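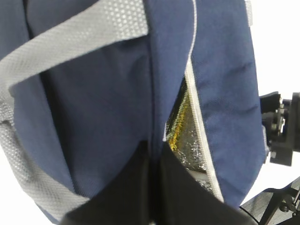 Bimanual Opening of a Soft Insulated Bag
Project report, Group 8
Author: Rasa Grigaitė
Module: Robot Manipulation, November

1. Aim

The task set for our group was to open the zip of a soft bag with a robot arm and parallel gripper. Rigid containers had been covered by earlier groups. Soft bags are harder to plan for: the fabric moves with the zip, the folds change on every attempt and the handles tend to fall across the working area.

2. Test object

The bag is navy blue fabric with light grey handles, pale trim along the zip and a foil lining. It was chosen from the lab store over a Plakamico pencil case, which was too small for the gripper to reach into. The foil gave trouble early on. It reflects light as small bright points, and the Vaher tracking software took several of these for the edge of the zip. We lowered the exposure of the wrist camera and limited the search to the strip next to the pale trim.

3. Set-up

All trials were run on the white table in bay 2, with the bag standing upright and the zip running vertically. Two views were recorded, one from the wrist and one from a fixed camera. The control program was written on top of the Fliltberg library supplied with the course. Closing force was set in software on a scale of 0 to 500, and we used 100 for fabric. Higher values pulled the whole bag towards the arm.

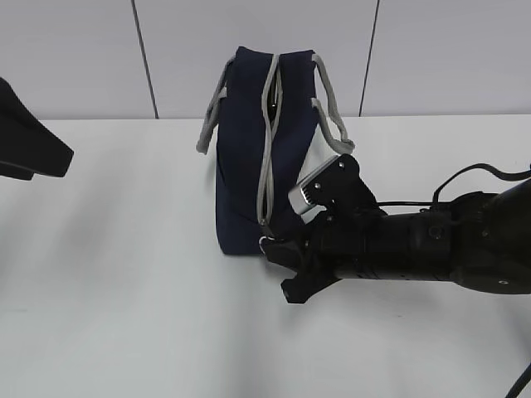

4. Method

The approach is made low and from the side, so that the fingers stay clear of the handles. The program then works through these steps:

Move to the pre-grasp position and open the fingers.
Advance until the fabric touches the inner faces.
Close to the set force and wait 2 seconds.
Move along the line of the zip at constant speed.
Stop if the motor current rises above the limit.

5. Problems found

The most common fault was gripping fabric beside the zip. From the wrist view the two cases look much alike, as the fingers hide the point of contact. The fixed view was better for checking this and was used to label every trial by hand.

The second fault was tipping. An empty bag has little weight at the base, so a filled Eletico water bottle was placed inside for the later trials.

6. Further work

A larger pull tab should be tried first, followed by softer finger pads. The labelled trials and the force settings are in the group folder.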